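Search this site
Search
Enter keywords

Collecting demonstrations: frequently asked questions

Posted Apr 4, 2024 by the Clonovlow data desk

These are the questions we get most from new operators and from teams who want to use our recordings. The answers apply to the tabletop work at the Okberg site. The Beneš site follows the same rules unless its task sheet says otherwise.

What counts as one example?

One example is one attempt at one task, from the start tone to the end tone. If the task is to put the contents of a bag into a tray, the example ends when the operator has let go of the last item and moved both grippers clear. Resetting the table is not part of it. Stop the recording first, then reset.

How long should an attempt take?

Most tabletop tasks run under a minute. There is no target time. Work at the speed you would use if you were doing the job carefully at home. Operators who rush tend to close the gripper before it is in place, and the model picks that up along with everything else.

Do I need to know anything about robots?

No. You hold a gripper in each hand and do the task with those. It takes most people a morning to stop wanting to use their fingers.

Can I touch the objects with my hands during an attempt?

No. If something falls on the floor or gets stuck in a way the grippers can't fix, end the attempt and mark it "stopped." Don't reach in. A stopped attempt is easy to sort out later, but a hand helping in the middle of a good attempt is hard to find and it spoils the example.

Why do we use so many bags and wrappers?

Clear plastic is hard for the system. It shines, it changes shape when touched, and you see what is inside it before you see the plastic itself. The first Nekis model would often close its fingers on the item inside and miss the bag altogether. At that point bags made up only 132 of our 2,757 kept examples, and we have been adding to that number ever since.

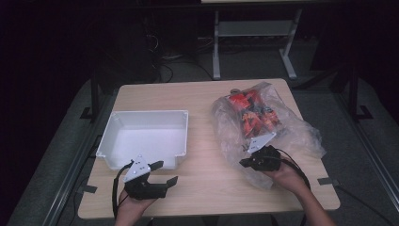

With soft packaging, let the gripper touch the plastic before you close it. Pick a fold if there is one. If the first grasp slips, try again in the same attempt. We want those second tries in the set, and an attempt with one slip and a good recovery is kept.

Which hand should do what?

Whichever suits you, unless the task sheet names a hand. Left-handed operators should work left-handed. Keep the idle gripper open and in view, near the tray or the spot where you expect to need it next. Don't rest it in your lap between moves.

What about the cables?

Check that both have slack before the first attempt. They should hang along the forearm and not cross the table. If one drags an object, end the attempt and mark it "cable."

How much do you change the setup between attempts?

Move the bag or the main object every time – a hand's width is enough. Turn it as well. The tray moves less often, and the task sheet says when. After 20 attempts on the same objects, swap them for the next kit. Don't straighten out the bag between attempts. A bag that has been handled a lot looks different from a new one, and both are useful.

Can I move the table?

Please don't. If it has been bumped or the tape at the corners has lifted, tell the shift lead before you record again. A small shift is easy to miss while you work, and it can mean a whole block has to be checked by hand.

What makes an example unusable?

The usual causes are a missed start tone, a gripper out of view for most of the attempt, or an operator stopping to talk. A clumsy attempt that finishes the task is still usable. If you are unsure, keep it and write a short note.

Who reviews the recordings?

Each one is watched by a reviewer who did not record it. The reviewer marks it keep, drop or ask. If an example gets "ask," you may hear from us with a question, usually within 3 working days. It doesn't count against you.

Can I see what the model does with my examples?

Yes. There is a Nekis test run at the end of each block, and operators from that block can come and watch. The next large block on bags is planned for November.

Related questions
Labeling stopped and partial attempts
Gripper care and finger pad replacement
Object kits: what is in each one
Booking a session at Okberg
Reviewer guide, short version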